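18 October 2026
Gripper test, small metal parts, second set of fingers

Today I compared the red fingers with the black rough pads against the Strebel fingers we used in May. Same arm, same Bamo controller, same grey cloth on the table. The part is the small spur gear from the Clonholm box, because it gave us the most trouble before.

Closing force was set to 15 N for both pairs. I made 100 picks with each pair and changed the fingers only once, so the wrist camera did not need a new calibration in between. With the Strebel fingers I lost the gear 6 times, always during the turn of the wrist. With the red ones I lost it 2 times, and both were at the start, when my approach height was still wrong.

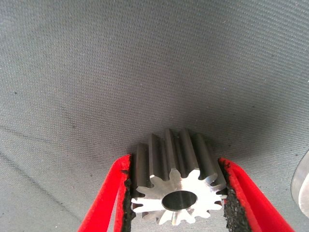
I am less happy with the wear. The pads leave small black crumbs and I had to clean the cloth before the last series. Precious Bautista thinks a denser pad from Biser would hold longer, but it is also harder, and I am afraid the teeth would slip on it. We should order one pair and try.

The camera exposure is also not good yet. Polished metal becomes nearly white and the detection of the bore then jumps by roughly a millimetre. I lowered the gain one step and it became better, but I did not repeat the full series with this setting.

To do: write the approach height into the settings file, ask Precious for the pad order number, repeat with the lower gain.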